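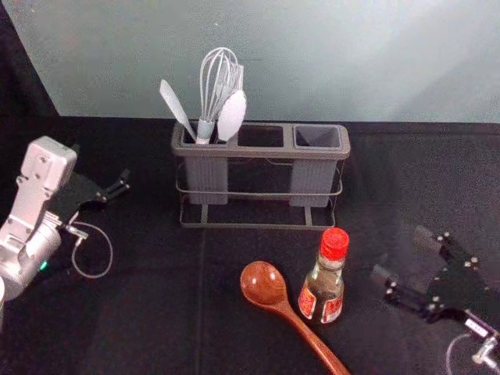 *Utensil holder with spatula, whisk and serving spoon*

## Clilluto "Secured Pot" - anyone moved money into this?

**saltmarsh_dave** wrote on June 23, 2020:

Got the email this morning like everyone else, I expect. They want us to move from the ordinary account into the Secured Pot, which pays 13% a year against the 4-odd I'm on now. Headline says "protected by the Tellura buyback promise". If a borrower stops paying, Tellura buys the loan back at full value after 40 days and I carry on as if nothing happened.

I read it twice and still can't find who Tellura are or how much money they've got. The "security" page is a drawing of an umbrella and four sentences. Has anyone had a proper answer out of them?

---

**Pennyfold**

I've been in since December, when it was invite only. Interest has turned up every month. Two of my loans went late and both were bought back with no fuss. I get that people are nervous but so far it does what it says.

---

**gristle**

> Interest has turned up every month.

It always does until the month it doesn't. Who paid you for the two late loans? Tellura. And where did Tellura get the cash? If the answer is "fees from new loans" then your buyback depends on new people joining, and the person offering 13% to get new people to join should worry you.

I'm not saying it's crooked. I'm saying you can't tell from your statement whether it is or not.

---

**Pennyfold**

That's a lot of ifs. Every lender pays for losses out of income. My building society does it.

---

**gristle**

Your building society has capital, a regulator breathing on it and deposit cover if the whole thing falls over. Read the small print on the Pot. No deposit cover, "capital at risk", and clause 9 says the buyback is made "subject to available liquidity". So they'll buy it back if they've got the money. I could make you that promise.

---

**Triin Grīnberga**

I used to do credit checks for a small leasing company, so I had a look at the accounts Tellura filed. It's a long document (151 pages, mostly padding and translated notes) and I only read the parts I cared about.

- Tellura and Vostonar have the same parent. Vostonar is the one that makes the loans.
- The largest asset on Tellura's books is money owed to it by Vostonar.
- The auditor is Ramanauskas, a firm I hadn't come across. They signed it off, but with a paragraph on "related party balances" that I would want explained to me slowly.

So the company that guarantees the loans is mostly relying on the company that made them. If borrowers stop paying, both are hit in the same week. A guarantee is worth having when the guarantor has a different problem from yours.

---

**saltmarsh_dave**

Thank you, that's what I was after. Does the auditor paragraph mean they failed?

---

**Triin Grīnberga**

No. It draws attention to something, the opinion itself is clean. Plenty of decent companies have one. I wouldn't hang them for that on its own, it's the circle that bothers me.

---

**Åsmund Blomqvist**

I'll disagree with some of this. Group guarantees are common on these sites and a lot of them have paid out for years. What matters more is the quality of the loans and how short they are. Vostonar's are mostly under a year, to shops and small traders, so the book runs off quickly if they stop lending. Worst case you wait a bit and get most of it back.

I've got a modest amount in there and I sleep fine.

---

**gristle**

Short loans to shops. In the spring we've just had. What were they doing for income?

Also "under a year" means nothing if they keep extending them. Open your loan list and check the column for original end date against current end date. I did it on mine before I got out.

---

**Åsmund Blomqvist**

Fair point on extensions, I hadn't looked. Several of mine have been pushed back, more than I would have guessed. I still think "circle" is a bit strong when they publish the loan book. Crooks don't usually hand you the spreadsheet.

---

**gristle**

They hand you *a* spreadsheet.

---

**Pennyfold**

Some of you would find something wrong with a post office. I asked support about clause 9 and they said it has never been used.

---

**Triin Grīnberga**

Did they say it in writing? And did they say how they would decide who gets bought back first if it was used? That's the question I'd put to them.

---

**Pennyfold**

It was on the chat thing. I'll ask again by email.

---

**saltmarsh_dave**

Small update from me. I tried taking a bit out of the ordinary account to see what would happen. There's now a £38 "early release" charge that I'm fairly sure wasn't there when I signed up. The terms say they can bring in charges with notice, and the notice seems to be a line at the bottom of the same email that was selling the Pot.

It's gone through as "pending". I won't be moving anything across until it lands in my bank.

---

**Åsmund Blomqvist**

I wasn't charged when I withdrew last year, so that is new. I don't like it being tucked in like that, whatever you think of the loans.

---

**moth_in_the_till**

Does the charge apply per withdrawal or per account? I've got three pots with them from when they did the sign-up bonus and I'd rather close the lot in one go.

---

**saltmarsh_dave**

Per withdrawal, from what I can see. Merge them first if it'll let you - there's a transfer button under Settings - and take a copy of the balance before you press anything.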